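Lunura Neighbors Help Board > Home & Closet > Storage

Best way to put away a sleeping bag and a puffy jacket in a small closet?

Posted by plumtree_porch

Hi everybody, first time posting in this section, though I've been reading the laundry threads for ages and learned to get candle wax out of a tablecloth here, so thank you for that! My trouble now is puffy things. We moved into a smaller apartment in September, and the bedroom closet is one rod and one shelf, and the shelf is 12 inches deep. I keep pulling the sleeping bag out and trying again. 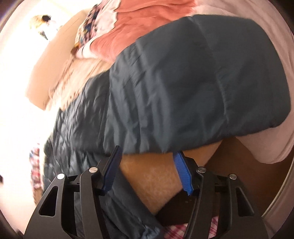 Musow, Monday, December 12, 2022

So, the sleeping bag. It's the slippery nylon kind, quilted in bands, and it creases if you so much as look at it. It came with a Gakon stuff sack that I could swear shrinks every year. For a long time I just crammed the bag in there after our last trip and left it until the next one, and then my sister told me that was terrible for it and I should be rolling it. Well, I roll it, and by the time I reach the far end the air has all moved along ahead of me and the roll is as fat as a bed pillow on one side and skinny on the other. I tried folding it in thirds first, and that slid apart. I tried kneeling on it (my knees had opinions). It's clean, I should say, and it had two full days over the drying rack after the last wash.

The other thing is the winter jacket. It's too warm for Musow nine months out of the year, so it will need a home of its own come spring, and I'd like to have a plan this time. Last year it hung squashed between two wool coats and came out flat across the shoulders. I've started laying it on the bed to practice folding.

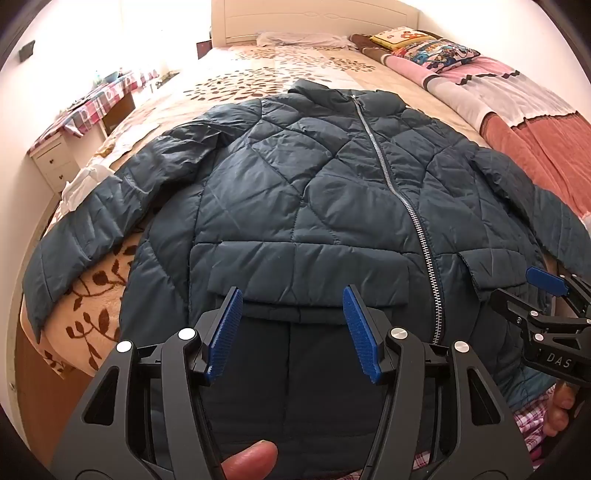 Folding a puffer seems to be one of those jobs where everyone has a method and the methods don't agree. My neighbor says sleeves in first, then bottom up, then tuck the whole thing in the hood, but mine has a stand-up collar, so that leaves me stuck at the last step. I do zip it up first like she told me, all the way to the neck, and smooth it out front side up with the sleeves out to the sides. It looks so tidy at that point! Then I bring the sleeves across and it all springs back up like bread dough. Should I be turning it face down before I fold? And do the pocket flaps need to be flat, or am I fussing?

I'm also wondering about those vacuum bags where you suck all the air out with the hose. They'd solve the shelf in one afternoon, but I've heard they ruin the filling. The sleeping bag is down and the jacket is some kind of polyester fill, if that changes anything. Thanks for reading all this, I know I go on.

2 replies

cedarchest_mama

Oh, I've been there with the fat end! Start rolling from the foot, with the zipper open at the head end so the air has somewhere to go. If it's zipped all the way up you're pushing a balloon around, and the balloon will win. Go slowly, press with your forearms for a bit, then roll another turn, then press again. I lean on mine while I'm watching TV, and I'm in no hurry at all.

But for the long stretch between trips I wouldn't roll it tight, and I wouldn't use the stuff sack either. Down likes to be loose. I keep ours in an old king-size pillowcase with the top folded over, up on the closet shelf, and it hangs over the front edge a few inches and I've made my peace with that. If the shelf is really too shallow, lay it flat under the bed in a cotton sheet. Keep the little sack for the car.

For the jacket, yes, flip it face down after you zip it. Arms straight across the back, one over the other, then fold each side in a little so you have a long rectangle, and roll from the hem toward the collar. Put your knee on the hem for the first turn if it fights you. Don't worry about the pocket flaps, just empty the pockets. (I once stored a granola bar from March to October. I won't describe it.)

And no vacuum bag for the down, please. For polyester I've done it for a season and the jacket recovered after a low tumble with a couple of clean tennis balls, but it took the better part of a day and I haven't done it again.

toastrack

Just hang the jacket. Use a wide hanger and move the wool coats over. Sleeping bag under the bed.

plumtree_porch

Thank you both so much! The open zipper helped right away, I can't believe I'd been closing it up every time. I dug out a big pillowcase from the Gulyás set we never use and the sleeping bag fits with room to spare, so it's going under the bed tonight. The jacket rolled up pretty well on the second try, face down like you said. I'm going to wear it until spring anyway, and then I'll decide between the roll and the hanger, depending on whether my husband ever gives up that third wool coat.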